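Emergency regulations and detention periods, Garkia province
Forum: Law and Government

statute_reader
The November extension of the Garkia emergency order raises the detention limit without charge from 144 hours to 336. The enabling act allows one extension per declaration. My reading is that the clock restarts only if the legislature votes again.

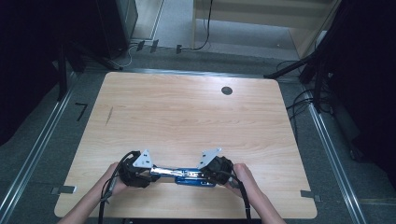 Does the 336-hour limit cover people detained before the extension?

Section 38 applies it only to arrests made after publication in the gazette.

mp_sugiyama_ward
Disagree on the restart. The Sugiyama ruling treated a renewed declaration as a new one, vote or no vote. The court looked at the text and stopped there.

statute_reader
Sugiyama was decided under the old act. The new one adds "with the consent of the assembly" to the renewal clause — those words have to do something.

clerk_b
The Clultance district court has nearly 700 pending habeas petitions. Most argue notice, a separate ground from duration. The form served on detainees cites the repealed section number. I would not assume the court will reach the renewal question at all.
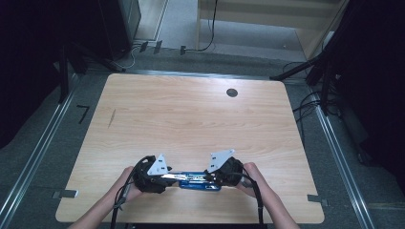 The filing window is also short. A petition has to be lodged in the district of arrest, and transfers to the Zudier facility do not move jurisdiction.

mp_sugiyama_ward
A wrong section number is a clerical defect. Courts let the state correct those.

clerk_b
Before the hearing, yes. After it, the form stands as served. See the schedule to the act, paragraph 4.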